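One year of writing down what we eat

November 26, 2021

Last February I started to write down every purchase of food for our home. I had no big plan. We had moved to Menine in the winter, the rent was higher than in our old town, and at the end of the month I could never say where the money went. My husband said it went into the refrigerator. I wanted to know this more exactly.

In the beginning I tried a program for the phone, it is called Cirkura. It is a good program for a person who buys in one big store and pays with one card. I buy vegetables from a woman at the market who gives no receipt, and the program asked me every time for a category. I stopped after 26 days and bought a school notebook.

What goes in the notebook

I write the date, the shop, the sum, and one or two words. "Fonov, 40, bread and milk." "Jireš, 100, meat for the weekend." I don't write the price of each onion. I did it in the first two weeks and it made me a nervous person who stands in the kitchen and reads small paper strips.

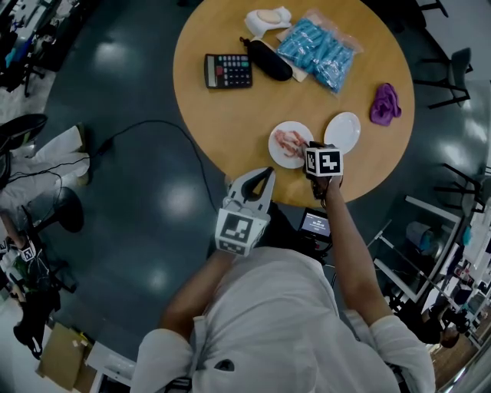

Meat was the first surprise in the notebook. I believed that we eat little of it, and in the sense of dinners this is true, we cook a real piece of meat perhaps on the weekend only. But the cold slices for breakfast I never counted as meat in my head. They come in small paper, they cost little each time, and then there is one pink, crinkled slice on a little white plate and the second plate is still empty, so you go and buy more. When I added the slices from Jireš together for a whole month, they cost more than all our fruit. We did not stop with them. We only buy them now in one piece and cut them ourselves, and it lasts longer, I think because cutting is work.

The second surprise was bread. We threw away a lot of it. I had the habit from my mother to buy a fresh loaf every morning, but she was buying for a family of six. Now I buy a half loaf at Fonov and freeze what is left in the evening. It is not as good as fresh bread, I must admit, but toasted it is fine.

The evening with the sums

At the end of each month I sit down and make the sum. It takes me less than one hour if the notebook is in order. I like to do it with a calculator with real keys, because on the phone I always touch the wrong number and then I start to read messages.

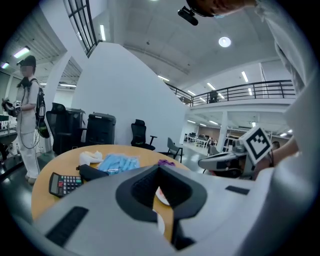 How much it was

I will give one number, because my sister asked for it. In October we spent 1,301 on food for two adults, with coffee and without restaurants. I do not know if this is a lot. In my old town I would say yes, but the prices in Menine are different and I have nothing to compare with from the year before.

I also learned that a cheap month is not always a good month. In August we spent very little, and when I read the pages again I saw why. It was hot, we were tired, and we ate bread with tomatoes almost every evening.

The notebook has only a few free pages now - I have to buy the next one before the holidays. This time I want one with squares. The lines were too wide and my columns are not straight.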